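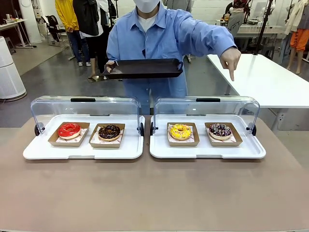 ## Serving iced doughnuts without wrecking the icing

I picked up most of these tips at the Burex open day in Uvcombe in September. They had robot arms on a doughnut counter. Reshma Mofokeng, who looks after the counter demo, talked us through the setting up, and a good part of it applies at home or on a cake stall.

**Give each doughnut its own box.** Shallow open card boxes are best. You can get your fingers under the edges, and the icing has nothing to rub against. Reshma's rule for people and machines alike is that you pick up the box and never the doughnut.

**Line the box first.** Use greaseproof paper and cut it larger than the base so some shows at the sides. Icing that runs will stick to the paper and you can peel it away. Card on its own goes greasy within an hour or so and leaves fluff on the dough. 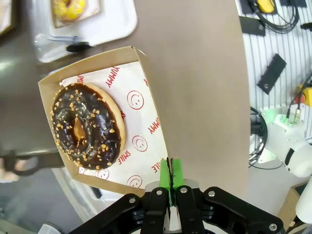
*Chocolate with a nutty-looking topping, in its lined box. The green pads are beside the edge of the box.*

**Leave the glaze to set before boxing.** Sixteen minutes on a wire rack does for a thin sugar glaze in my kitchen. Chocolate takes longer, and if it still marks when you touch the underside edge, leave it. Put sprinkles on straight after dipping or they roll off.

**Don't fill the tray.** A gap between boxes looks mean on a stall but it gives you somewhere to put your fingers. The arms need the gap as well. Reshma said they had tried the boxes touching, and the one next door kept getting dragged along.

**Use lids that stay up by themselves.** The clear hinged sort with a handle on top are far less bother than a loose dome, which you have to put down somewhere, usually in something sticky. Check that the lid clears your tallest cake. Stand the tray so the lid opens away from whoever is serving.

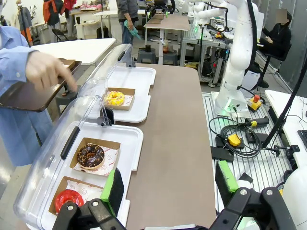 *Lids up, doughnuts in their boxes and a hand out over the carrying tray.*

**Pad your tongs.** If you do use tongs, wrap the tips with something soft and washable. I use silicone sleeves from Clikel, cut down with scissors. They came off in the dishwasher the first time, so I now do them by hand. The pads on the grippers are the same idea, with foam on the inside faces. I wouldn't use foam on anything that touches food directly, as it's hard to get clean.

**Bring the tray to the doughnut.** Hold the carrying tray level and close to the display, so the box only travels a short way. Most of mine used to go over on the long reach across the table. A tray with a raised rim is worth having too, as boxes slide.
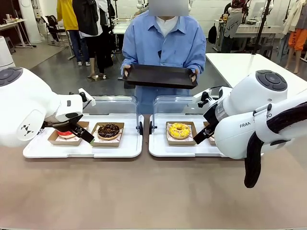

*Both arms over the boxes, with the carrying tray held level behind the display.*

**Keep a weight note if you make your own.** My dough is 439 g of strong white flour to 221 ml of warm milk, plus the egg and butter. It's sticky at first. Resist adding flour and give it longer in the mixer.

**Wiping clear lids.** Warm water, a drop of washing-up liquid and a soft cloth. Kitchen roll can scratch plastic. Dry them open, and do the hinge ends with a cotton bud where the sugar collects.

If you go to the next open day, get there early and ask to stand near the counter. Parking is behind the Kruger building and it fills up by ten.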